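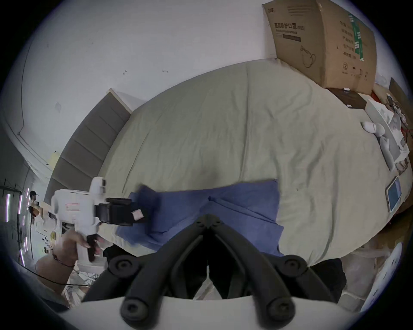 Pulano Bedding

A collection of beds being made, stripped, straightened and put back together, with the notes that go along with them

Last updated 14 August 2022

Welcome, and thank you for taking an interest in other people's sheets. This README goes with the Pulano Bedding collection, which covers the everyday work of looking after a bed: spreading the duvet, getting the pillowcases on, folding whatever needs folding and putting the bedroom back into a state you'd be happy to walk into at night. Please read the section on words before you open the notes, even if you skip everything else. Bedding vocabulary caused more disagreement among us than any other part of the project, and we would like to spare you some of it.

What you get

The collection holds 886 recordings made on 53 beds in 40 homes. Each recording covers one bedding task, start to finish, and comes with a short label, the bed it belongs to and the list of textiles in play. For 200 of the recordings there is also a longer note, written in full sentences by one of us, saying what was done and in what order. The longer notes are my favorite part, and I'd suggest reading a handful of them early on, as they give you a feel for how differently people go about the same small chore.

recordings: one folder per bed, with the recordings inside
labels.csv: one line per recording, with the task, the bed and the textiles
beds.csv: one line per bed, with the size, the headboard and which sides you can stand on
textiles.csv: one line per piece of bedding
notes: the longer notes, as plain text files
words.txt: the word list described further down
CHANGES.txt: what we fixed and when

The bed folders are named after the bed and never after the home, so two beds from the same home may be quite far apart in the list. If you need to keep homes together (for a split, say), use the home column in beds.csv.

The tasks

We started with a long list of tasks and Oi-ling Tsai talked us down to a shorter one, for which everybody who did the labeling is still grateful. These are the ones that stayed.

Spread. The duvet or blanket is pulled out to cover the mattress. It may start bunched at the foot, rolled to one side or folded at the end of the bed. The task ends when the person is satisfied, and people vary enormously on this point! Some will go around the bed twice smoothing the last crease toward the edge, and some give one good tug and leave.

Straighten. The cover is already on the bed and only needs evening out. Creases near the sides count, and so does an edge that hangs lower on one side than the other.

Fold small. A pillowcase, a hand towel or another small cloth is folded on top of the bed. We ask for a flat result and leave the number of folds up to the person.

Fold large. Sheets, duvet covers and blankets. Fitted sheets are included, and yes, the results look the way they look in your own closet.

Pillow in. A pillow goes into its case.

Pillow out. A pillow comes out of its case, and the case is left on the bed or placed with the wash.

Place pillows. The pillows go up against the headboard, or against the wall in homes where the bed has no headboard.

Strip. Everything that gets washed comes off. The mattress protector stays on unless the note says it came off too.

Clear. Things that don't belong on the bed are taken off it before any of the above. In practice this means clothes, books, and in one home a surprising quantity of knitting.

A recording always has a single task label, even when a bit of another task sneaks in. If somebody folds a pillowcase and then flattens the duvet underneath it with the side of a hand, the label is Fold small.

A word about the words

Mathias Moser grew up calling a duvet one thing, Ljubica Kovačević grew up calling it another, and I say comforter when I'm tired. The word list settles it as follows.

Duvet means the filled cover together with its washable outer cover, as it lies on the bed. If the outer cover is being handled separately, it is a duvet cover. Comforter is used only when the piece has no separate cover. Blanket is a single thick layer with nothing inside it. Throw is a blanket too small to reach both sides of the mattress. Cloth is the word we use whenever a small flat textile is crumpled or turned over in such a way that you can't tell a pillowcase from a towel, and we would rather you trusted that word than tried to improve on it. It appears often, and that's fine.

Head and foot mean the ends of the bed. Left and right are as you would have them lying on your back with your head on the pillow. Please check this one twice! We had it the other way around in the first version, and fixing it took Tsung-han Hsueh most of June.

Colors are written the way an ordinary person would say them across a room: pale green, blue, gray, cream. We did not use the shop names of colors, apart from a few leftovers in the textile names. A duvet that Ljubica entered as "oatmeal" is still called oatmeal in its name, but its color column says cream.

The beds and the rooms

The homes are in two places, Akham and Vollcombe, and the rooms are lived in. We asked people to leave the bedroom as it was on any other day, with the one request that the bed be reachable from at least one long side and the foot. You will find scuffed walls, charging cords, stickers and reminders, curtains half drawn, and mattresses that are a little too large for the space. None of it was tidied up on our account, and I hope you'll see it as a plus. A bedroom with a wall behind the bed that has been bumped by a headboard for years is a normal bedroom.

Beds range from narrow singles to one very wide one made of two mattresses pushed together, which is a trial to spread a sheet on. The headboard column in beds.csv has four values: padded, slatted, solid and none. Padded covers anything upholstered, in whatever pattern of panels or buttons. Footboards have their own column, and matter more than you might think when a long duvet has to go over or behind one.

Where a bed stands against a wall on one side, that side is marked closed. Straightening the cover on a closed side is the fiddliest thing in the collection, and the longer notes go into it at some length.

The bedding

Most of it belongs to the people in the homes. To this we added a travelling bag of extra pieces, packed by Cheng-en Hsu and lent out by the Gunawan linen store, so that the same items turn up on several beds. The extras have a G in front of their number in textiles.csv. They were washed between homes, at first with a fabric softener that made the cotton noticeably slippery, and later without.

For each piece we give the kind, the color, whether it has a pattern, the measured length and width when spread flat, and how it closes (buttons, ties, zipper, flap or open). Fiber is given only if there was a care label still attached and readable. We left the field blank in all other cases and would ask you not to fill it in by guessing from the look of the weave.

Please note that fabric wrinkles according to its own history. A piece that comes straight from a tight stack has crisp lines in it that won't leave until the next wash, and a piece that has been slept on is soft all over. The column called "before" tells you which of these it was, if we knew.

What finished looks like

We don't score the results. We tried for a while, with a five-point scale running from "guests are coming" to "the dog was here first," and found that two of us could look at the same duvet and land three points apart. What you have in its place is a yes or no in the done column, filled in by the person who did the task, and it means only that they considered it finished. A yes on a wrinkled bed is a proper yes.

Things we know are off

Bed 14 and bed 41 had their folders swapped in the first release. This is corrected, but if you have an old copy, please download it again.

Several pillowcases in Vollcombe share one entry in textiles.csv because they came from the same set and we couldn't tell them apart. The entry says "set" in the name column.

Wool blankets are scarce. Both towns were warm when we visited, and people had put theirs away in the attic or under the bed. Strip is also thinner than we'd like, for the simple reason that a bed can only be stripped so often before its owner starts to look at you.

The longer notes differ in style. Mathias writes short, Oi-ling writes complete, and I tend to mention the view from the window. The facts in them were checked against labels.csv, but we left the sentences alone.

Using it

You are welcome to use the collection for research and teaching. Please don't try to work out which home a bed is in, and if you happen to recognize a room, keep it to yourself and let us know so that we can look at it again. Anyone who took part can ask for their bed to be taken out, and when that happens the number is retired and a line goes into CHANGES.txt.

If you mention the collection in something you write, call it Pulano Bedding and give the date at the top of this file, so that readers know which version you had.

Corrections are very welcome, even tiny ones. Send us the bed number, the recording number and what you think it should say. Questions about textiles go to Cheng-en, questions about the labels go to Tsung-han, and anything about the longer notes can come to Oi-ling, who answers more quickly than the rest of us put together.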